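The Red One

Meirion Gwynne got the puppet arms on the second try, which the trainer said was good going. You slid your fingers into the grips, you squeezed, and somewhere past the glass the black jaws squeezed too. He laughed out loud the first time. He was sixty-one years old and had folded other people's clothes at the Skadevley laundry since he left school, and now he was doing it from a chair!

"Don't watch your hands," the trainer said. "Watch its hands."

"They're the same hands."

"Then watch the ones with the shirt in them."

The job at Erach was simple to explain. Take a garment from the yellow tray, spread it on the table, fold it, put it on the stack. Do that 1000 times while the machine, which everyone called Gitine, remembered every twitch. After that Gitine would have a go by herself, and they'd see how much of Meirion had rubbed off on her.

What he hadn't expected was how much he'd have to find out about his own folding. He had always given a shirt a tug at the hem before the first fold. Why? He had no idea. His mother did it. But when he skipped the tug, the cloth rode up on one side and the fold came out crooked, and when he put it back, the edge came out straight as a ruler. He told the trainer about this at lunch, then told her again on the stairs, with gestures.

By October he was quick. He'd learned to come in low, to pinch less cloth than he wanted to, and to let one arm wait while the other worked. Waiting was the hard part. His left hand at home was a fidgeter and it was a fidgeter here as well, and twice it knocked the stack sideways and he had to build it again from the black one up.

The red T-shirt was the one he loved. It was good heavy cloth that stayed where you put it, and he saved it up like the last potato on the plate.

"Talk me through it," said the trainer, who was writing the notes for the next operator. "Just say what you're doing."

"Well, I've got the one side squared off, see, and the sleeves are still out on the other. So now I come over the top with the right."
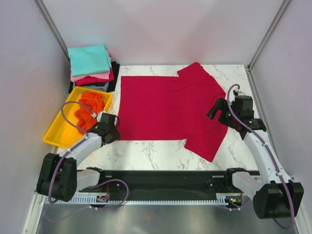
Gitine's Turn

They moved him to the visitor's stool for it. The grips hung on their hook and he kept his hands under his thighs so they wouldn't join in.

"Is it on?" he asked.

"It's on."

For a long moment nothing happened. Then the left arm dipped toward the cloth, slowly, more slowly than he'd ever done it, and took hold of the hem. It had pinched too much. Meirion bit his lip. It let go, tried again, and got it.

And it tugged. One small pull toward the front of the table, quick and a bit bossy, before the first fold.

"Oh, there she is!" he shouted, and was off the stool. "There's Mam! Did you see that? Did you see it?"

The trainer had seen it. She was grinning and trying to type at the same time. The fold came out nearly square, and the next one was worse, and one sleeve ended up poking out at the back like a tongue. Gitine laid the shirt on the stack anyway and opened her jaws.

Meirion wiped his glasses on his sweater.

"She's rushing the sleeve," he said. "That's me, I do that when I'm hungry. Put me back in the chair and I'll show her again. Have you got any more red ones?"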